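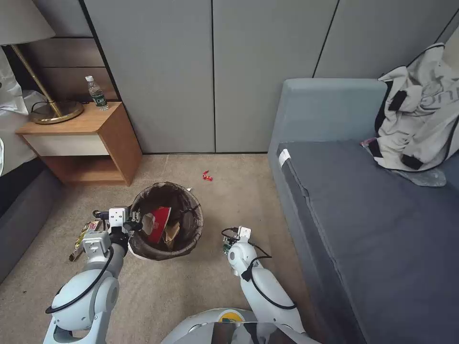 Brorkholm Guest House — Room Safety Checklist, April round
Walked by Zuzana Bartoš, with Teodoro Rosales along for the electrical items
Room 461

Thank you all for getting the last round back to me so quickly. Please read the comments as well as the marks, as a good deal of what matters ends up there (I know I go on a bit, bear with me).

1. Door closes and latches by itself — OK
Comment: It does, though you have to let it go from fully open to be sure. From halfway it drifts in and thinks about it for a moment before the latch catches. Teodoro turned the closer screw a touch and it was better on the second try. Let's look again next round.

2. Escape plan on back of door, correct floor — FIX
Comment: The plan is there and nicely framed, but it still shows the old stairway by the linen room, which has been closed off since we redid the corridor. Branislav Jireš has the new drawings and has promised me prints.

3. Smoke alarm sounds on test — OK
Comment: Good and loud! A lady across the hall came out to ask if she should leave, and I thanked her for it, as that is just what we would want her to do.

4. Window opens and limiter holds — OK
Comment: A little stiff. A drop of oil wouldn't hurt.

5. Outlets, lamps and cords — FIX
Comment: 2 outlets by the desk are loose in the wall. Both still work, but they move when you pull a plug, so Teodoro has taped them over until they are refastened. Bedside lamps are fine, and the cords are tucked well behind the nightstands.

6. Carpet flat, no lifted seams — OK
Comment: There was a ripple near the bathroom door in the winter and Vojtěch Kuruc stretched it out beautifully. I walked over it in my socks and couldn't feel a thing.

7. Wastebasket lined, away from heater — OK
Comment: Please keep folding the bag down over the rim, as it stays put so much better that way.

8. Bathroom: grab bar, mat, water temperature — FIX
Comment: Grab bar is solid as a rock. The mat has lost its grip in one corner and should be thrown out, please, and not moved to another room (we have done that before, and I was as guilty as anyone). Water temperature was fine at the sink and the shower.

9. Wardrobe and shelf fixed to wall — OK
Comment: Dušan Vrabec added the second bracket. Lovely neat work.

Still open for this room: items 2, 5 and 8. The room stays off the booking sheet until the outlets are done. New mats are in the cupboard next to the ice machine, top shelf, behind the spare kettles.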